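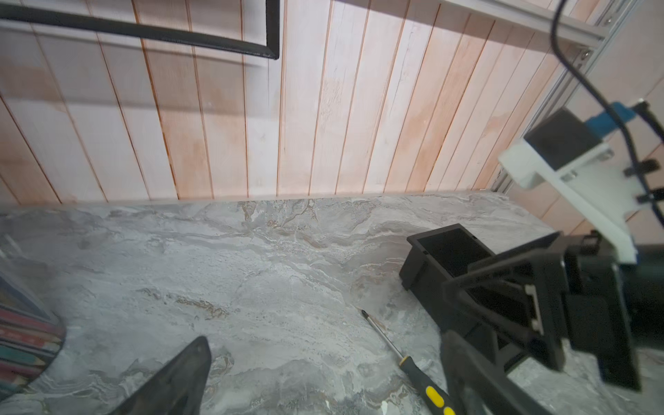

Marbled worktop against a planked wall.

Keeping the awards off the worktop (and other tips for a small agency kitchen)

By Bleddyn Edwards

Every agency I have worked for has won something, and every one of them has kept it in the kitchen. At Fustorwood we had a regional radio award next to the kettle for so long that visitors hung tea towels on it. What follows is for anyone who runs a studio, enters the odd campaign for the odd prize, and would like to make toast.

Trophies first. Acrylic ones scratch if you look at them. Use a soft cloth and lukewarm water with a drop of washing-up liquid, then dry straight away. No glass cleaner, as many have alcohol or ammonia in them and the acrylic goes cloudy. Our silver for Best Use of Direct Mail has looked like a shower door ever since Trefor Bellis gave it a good going over before a client visit.

Metal ones with a felt base should never stand by the sink. The felt soaks up drips, the glue goes, and you are left with a green disc and a wobbly lion.

Mounted print work is worse. Foam board bows in steam, so keep it well away from the kettle and the dishwasher door. If a board has already bowed, lay it face down on clean paper under a stack of old annuals for a few days. This is the best use for old annuals that I know of.

Spray mount belongs nowhere near food or a worktop. Do it outside, or in a big cardboard box on its side with the windows open. If some does land on a hard surface, try a little cooking oil on kitchen paper, leave it for 4 minutes, wipe, and wash off with soapy water. Test a corner first, particularly on real stone, which can take up the oil and keep the mark for good.

Marker pen on the fridge comes off with surgical spirit. Marker pen on a painted wall comes off with the paint.

Mugs. We did a count when we moved to Treltgate, as the removal firm wanted one, and it came to 167, nearly all of them carrying the logo of a client who had since gone elsewhere. Keep two per person and give the rest away. Printed mugs last longer washed by hand. If you want rid of a former client sooner, use the hottest cycle.

Tea stains inside a mug: bicarbonate of soda, a damp sponge, a bit of elbow. Rinse well. Sibel Gezer swears by denture tablets and won't say how she came to have them.

The fridge before a deadline. During entry season (June, for us) people stop going home and start bringing in curry. Label everything with a name and the time it went in, using masking tape, which peels off cold plastic better than sticky notes do. Clear one shelf at six each evening and wipe it while it's bare.

Last, pitch biscuits. Put them out when the client is in the lift and no earlier. An open plate left near creatives lasts 4 minutes, the same as the oil.

Next month: getting toner out of a pale carpet, if Ifor Landeg ever tells me how he did it.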